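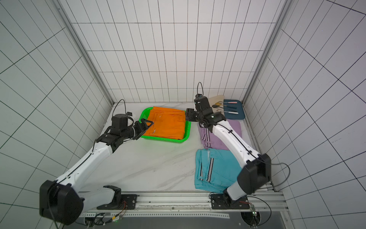
Slide 1: folded trousers, a basket of orange clothing and a tray of utensils on a marble top.

Talks > Home and Household > Speaker notes

Print this page | E-mail this page

Monday, by Pongsak Somboon

Putting things away: notes for the May evening talk

(Leave the first slide up while people find their seats. Start when the tea queue has gone down, and don't wait for the back row, they never mind.)

Good evening, and thank you all for coming out. It's lovely to see so many of you, and I can see a few faces from the talk on larders, which ran over so badly that we had to finish it in the car park. I have promised to be done in 40 minutes tonight, and I've brought a clock.

I want to talk about putting things away. I don't mean tidying, which I think of as a sort of emergency, the thing you do when the doorbell goes. Putting away is slower and quieter, and it happens in every house, whether anyone is proud of it or not. My grandmother had a word for it that I've never managed to translate well. The nearest I can get is "sending things home".

(Pause. Somebody usually says what their own grandmother called it. Let them.)

I grew up above a shop, and the flat had one cupboard. It held the bedding, the good plates, my father's account books and, for one whole winter, a bicycle wheel. You had to take out four things to reach the fifth, and so we all learned early on to ask ourselves whether we really wanted the fifth thing. I have a much bigger house now and I must own up that I'm a good deal worse at it.

NEXT SLIDE - the Prekeren drawer

The Prekeren is the old chest I bought when we first moved, and those of you who have been to the house will have banged a knee on it. It has a deep bottom drawer, and for years everything without a place went in there. One wet weekend I emptied it onto the landing and wrote down what I found. There were 300 separate things in it, if you allow me the drawing pins. I had been looking for the spare key to the shed since before my daughter left school, and there it was, tied to a label that said "shed" in my own handwriting.

What I took from that, once I'd stopped being cross, was that depth is a terrible thing in a drawer. Whatever goes to the bottom stays at the bottom. I put a shallow tray in the top half, and moved the rest to a shelf where I could see it. (Show the tray if I've remembered to bring it. Pass it round, but ask for it back.)

NEXT SLIDE - clothes

Now, clothes. I know there are strong feelings in this room about folding and rolling. I fold, my wife rolls, and we've been very happy. All I would say is that a pile wants to be short. Once it gets tall you pull from the middle, and the whole lot leans over like a tired guest. Stand things on their edge if the drawer allows it, and if it doesn't, make two piles and leave it at that.

We had a wardrobe from Clolidico for a time, very handsome, with a rail so high that only our tallest visitor could use it. I mention it only to say try the rail before you buy. Stand there in the shop and lift your arm up. You'll feel silly for a moment and then you'll be pleased for years.

NEXT SLIDE - the kitchen

(Slow down here, I always rush this part.)

Keep the things you use every day between your hip and your shoulder. Everything else can go up or down. I spent 10 years bending to the lowest cupboard for the one saucepan I use each morning for porridge, and the fish kettle, which has been out twice, had the best shelf in the room.

The Foley rack and the Ruletti jars are on the handout, as people kept writing to ask. I've no shares in either! Any rack and any jars will do very well, so long as you can read what's in them from where you stand.

LAST SLIDE

Choose one drawer this week, just the one, and do it with the radio on. If you get bored, stop, and put the rest back as it was.

Questions. (Have the moth answer ready. Handouts are on the table by the door - 100 copies, so please take one for a neighbour. Chairs to be stacked before we go.)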